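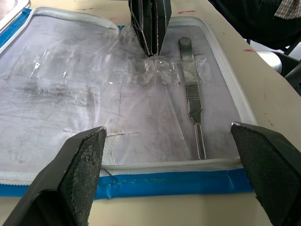 Clear plastic is where depth goes wrong first, Maribeth Baluyot wrote under the August version of this page, and she asked for the filtering step to be moved ahead of the grasp planner. It is now step 1.

Tuning a two-arm grasp on thin metal tools and pouches
Updated 9/30/19

You need Badau running with both arms calibrated to the same table frame, and the Lambrechts planner plugin installed. Do the steps in order.

Step 1. Filter the depth
Open the wrist camera settings and turn on the confidence mask. Shiny handles and clear film both return bad points, often below the table. Drop anything lower than the table plane, then fill the holes from the color mask. Don't smooth across the edge of a tool.

Step 2. Set the approach height
Thin handles leave very little room. Start with the fingertips 8 mm above the table plane and come down slowly to 2 mm. If the arm faults on contact, check the plane fit before you touch the force limit.

Step 3. Split the roles
In the task file, set one arm to "hold" and the other to "pick". The hold arm gets a position target with low stiffness. The pick arm waits for the hold arm's contact flag. Without the flag both arms start together and the pouch slides. 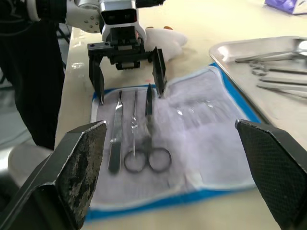

Bogumił Duda asked whether the planner should see both arms as one robot when their grippers work over the same drape. Yes, for collision checks. Keep the controllers separate.

Step 4. Add the keep-out boxes
Put a box around any tray, with the rim included. Put another around the idle arm's wrist housing, padded by 4 cm. The default model leaves out cables, so the padding has to cover them.

Step 5. Replay before you run
Load the log in the Barkgate viewer and step through the plan at quarter speed. Look at the wrist angles near the end of the reach. If a joint flips, add a waypoint above the tool and plan again.

Error 969 means the two arm clocks have drifted. Restart the sync node, then reload the task file. The Riltuvstead build clears this error by itself, but you still have to reload.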